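Workshop tips: sharing a bench with a robot arm

At Kosorwood we let the arm do the sorting and moving of small blocks, which leaves the people on the checking and finishing. A few habits have made the change easier.

Agree who may start the arm on each shift and write the name on the board. Stop it fully before reaching across, even for one piece.

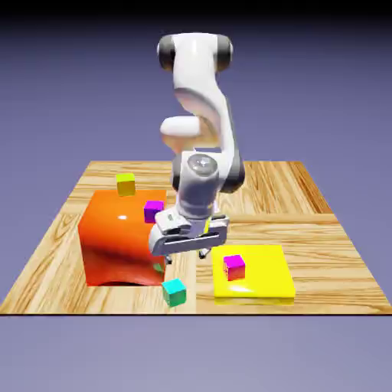
Keep your own tools on a separate bench. Irena Cieślak spent 23 years sorting by hand and now sets the arm up each morning. She advises a trial run at low speed after any change of layout.

Swap jobs every two hours. Checking is harder on the eyes than sorting was, and people get slow without noticing.

Last, keep up the hand sorting. We do one tray a week that way, so everyone can carry on when the arm is off for servicing.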